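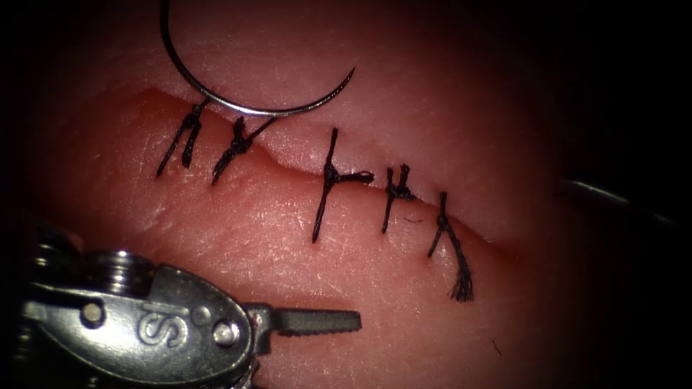 Unit 4: Wound Closure and Healing
Course notes for first-year veterinary nursing students
Prepared by Océane Sutherland

Read these notes before the practical. The suture pattern names and the healing stages will be on the written test. The material on record keeping at the end will not, but you will need it on placement.

1. What closure is for

Closing a wound brings the edges together and holds them until the tissue is strong enough to hold itself. Sutures do not heal anything. They take the load while the body does the repair, and every stitch is also a small injury and a foreign material left in the wound. The aim is to use as many as the wound needs and no more.

Wounds are closed at one of three points in time:

Primary closure. The wound is clean and is closed right away. Most surgical incisions are in this group.

Delayed primary closure. The wound is left open under a dressing for a few days, then closed before new granulation tissue has formed. Used when there is some contamination or swelling.

Secondary closure. The wound is closed after granulation tissue has appeared. The edges may need to be trimmed first.

A fourth option is to leave the wound open and let it fill and contract by itself. This is called second intention healing. Students mix this up with secondary closure every year. In second intention healing there are no sutures at all.

2. Stages of healing

The stages overlap. Different parts of one wound can be at different stages on the same day.

Inflammation starts within minutes. Vessels first narrow to limit bleeding and then widen, and fluid and white cells move into the area. Mild redness, warmth and swelling in the first days are normal.

Debridement follows within hours. White cells clear away bacteria and dead tissue. A wound with a lot of dead tissue stays in this stage longer, and that is why surgeons cut damaged tissue away before closing.

Repair begins at roughly three to five days. Fibroblasts lay down collagen, new capillaries grow in, and surface cells move across the gap. In a well-closed incision the gap is narrow and the surface can seal within a day or two, well before there is any real strength underneath.

Maturation goes on for weeks to months. Collagen is rearranged along the lines of tension. Skin gets back most of its strength but never all of it. Bladder regains strength quickly, and fascia and tendon are slow.

3. Suture patterns

Interrupted patterns. Each stitch is placed, tied and cut separately. If one knot fails, the others still hold. Tension can be adjusted stitch by stitch, which is useful on curved or uneven wounds. The drawbacks are time, more knots, and more material left behind.

Continuous patterns. One length of thread runs along the wound with a knot at each end. These are faster, spread tension evenly and give a tighter seal. If the thread breaks or an end knot slips, a long section can open.

Patterns you should be able to recognize:

Simple interrupted – the standard stitch for skin and many other tissues
Simple continuous – body wall, subcutaneous layer
Ford interlocking – long skin wounds, more common in large animals
Cruciate – skin under mild tension
Horizontal mattress – wounds under tension; tends to turn the edges outward
Cushing and Lembert – hollow organs; these turn the edges inward

4. Material

Sutures are described by three properties. Learn all three for any material you are asked about.

Absorbable or non-absorbable. Absorbable thread loses its strength and is broken down by the body. Note that strength is lost well before the material is gone.

Monofilament or multifilament. Monofilament is a single smooth strand. It slides through tissue with little drag but has more memory and needs more throws to hold a knot. Multifilament, usually braided, handles well and knots securely. Braided thread can also draw fluid and bacteria along its length, so it is avoided in contaminated wounds.

Natural or synthetic. Silk and catgut are natural. Most materials in current use are synthetic and cause less tissue reaction.

Size runs backward from what you would expect. A 4-0 thread is thinner than a 2-0.

5. Checking an incision

Check the incision at each nursing round and write down what you find, including when nothing has changed. Look for:

Edges: touching, gaping or overlapping
Color: pink, red, bruised, pale or dark
Swelling: soft or firm, and whether it has grown since the last check
Discharge: amount, color, smell
Sutures: all present, none cutting into the tissue, none chewed
The patient: licking, guarding, change in appetite or temperature

A little clear or slightly bloody fluid in the first day is common. Pus, a bad smell, a sudden gush of pinkish fluid, or an edge turning dark should go to the veterinarian at once. Do not wait for the next round. Pinkish fluid from an abdominal incision can be the first sign that the body wall has opened under skin that still looks closed.

Sutures that are too tight are a more common problem than sutures that are too loose. Tissue swells after surgery, and a stitch that looked right on the table may be biting by evening.

6. Case for discussion

Zonia is a spayed female hound, two days after surgery to remove a skin mass from the flank. She weighs 22 kg. Overnight notes say "incision fine." At 8 in the morning the lower third of the incision is firm and swollen, the skin is shiny between the stitches, and she turns her head when it is touched. Her cone is on the floor of the kennel.

Come to class ready to talk through the following points: which findings you would report first, what is missing from the overnight notes, and what you would do before the veterinarian arrives. Write half a page. Handwritten is fine.

7. Records

Use the standard incision chart from the course folder. Record the time, your initials, and a measurement in millimeters for any swelling. "Fine" and "OK" are not findings. If you correct an entry, put a single line through it and initial it – do not erase or cover it.

Reading for next time: the chapter on drains and dressings. Bring bandage scissors.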